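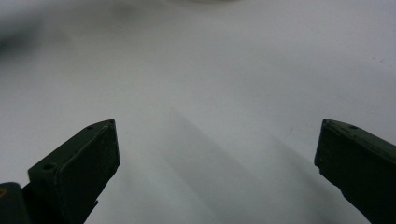 String tension, again. I restrung both rackets in November and kept notes this time, so they are going up in case someone else is fighting the same problem.

Background: I play singles in the Wovevville evening league, mostly on the indoor courts at Brustton. Through the fall I was losing depth on my backhand. Balls that should have landed near the baseline were dropping at the service line, and I was swinging harder to compensate. My first theory was footwork. Aravind Kurup hit with me for an hour and disagreed. He thought the stringbed was too tight for how cold the building gets after 8 p.m.

Both rackets were at 53 pounds with a full bed of polyester. I had picked that number years ago, outdoors, in summer, and never went back to it.

## What I changed

Racket A stayed at 53 with fresh string of the same type. Racket B went down to 49 in the mains and 47 in the crosses, with a softer multifilament in the crosses. Same grip size, same overgrip, same dampener. I weighed them afterward and they were within a gram of each other, so I left the lead tape alone.

The stringing was done at Ruseck, on a constant-pull machine. My old strings were done on a drop weight at home, and I am slow with it, so the 53 I used to get was probably not the 53 I got from the shop. Keep that in mind before copying any of these numbers.

## The test

Crosscourt backhands off a ball machine, 200 per racket, split over two evenings. I switched rackets every 25 balls to keep fatigue from landing on one of them. A ball counted as deep if it bounced past a line of flat markers set halfway between the service line and the baseline.

- Racket A: 42 percent deep, 9 percent long
- Racket B: 57 percent deep, 15 percent long

So the looser bed gave me the depth back, and it also put more balls out. Most of the long ones came in the first two sets of 25, when I was still swinging the way I had been with the tight racket. By the second evening the misses were mostly wide.

Serve was a wash. I could not feel a difference on the first serve, and the second serve kicked slightly higher with Racket A, though I did not measure that.

## Matches

I used Racket B for three league matches. Lost to Zieliński 6-4, 6-4, won the other two in straight sets. The opponents in those two were not strong on the return, so I would not read much into it.

The crosses are already notching near the throat - earlier than I expected. I will cut them out before the next round and try 50/48.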